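Can a machine wipe my counter yet

Short answer no. Longer answer, sort of, depends what you call wiping, and I have to type this fast as the dryer is about to buzz.

So I've been going back and forth with Bent Lund over chores and machines since last July. Bent fixes conveyors at Maldonado, the packing place out by the highway, and he thinks the home stuff is decades off. I think he's too gloomy. We trade links. He sends me fails, I send him the good ones. Neither of us has changed our mind much.

What I keep coming back to is how uneven it all is. A dishwasher is a robot if you squint. Same with the washing machine. Nobody's impressed any more, but those two took the worst hours out of my grandmother's week. Then you get to the part BEFORE the dishwasher, the scraping and the loading, and everything falls apart. Or after. Folding. Don't get me started on folding.

My Hedach vacuum is 159 dollars worth of okay. Floors yes, under the couch yes, chair legs it hates. It ate a phone charger in the spring. I still run it most mornings at 11 and I'd buy it again, but I pick up for it first, so who is doing the chore here.

Shop floor is different, Bent is right about that. Same box, same height, same spot, all day long. He says they ran 1000 cartons on the new arm before it dropped one, and then it dropped the next two as well and somebody had to go stand there. Still. A person doing that job would have a wrecked back by forty. I'm fine with the arm having it.

Home has no same spot. That's the whole problem as far as I can tell. My mug is on the counter, or on the piano, or in the bathroom (yes). And a mug is easy! It's hard and it has a handle. Now do a wet sponge. Now do a fitted sheet, or a bag of rice with a hole in it.

And dirt. A two finger gripper can pick up a cloth, I believe that, I've seen it plenty. But knowing where to press, and how hard, and when to quit? I go by feel. Faint yellowish marks on something white, I give it a rub, look sideways at it in the light, rub again, sometimes go get the Wetden spray from under the sink. Half the time it's a shadow and I've been scrubbing nothing. How do you teach that. You'd have to teach it to be annoyed.

Drornov says their kitchen arm will wipe down and load, price to come. Bent's guess is more than a car. I signed up for the emails anyway, 145 people in the comments ahead of me all asking the same thing, does it do the stove. No anwser so far. I would take one that ONLY did the stove. 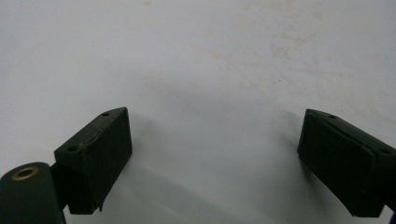

What I'd pay for right now

Something that empties the dishwasher. Not loads it, just empties. Everything is clean, everything has a place, the plates are all standing up in a row. Surely thats the easy one? Bent says the glasses would kill it and he might be right, we have those thin ones from the wedding.

After that, socks. Matching only, I'll put them away myself.

Ok dryer's going. More when I've read the Drornov thing properly - it's long, and they changed the page again since last night.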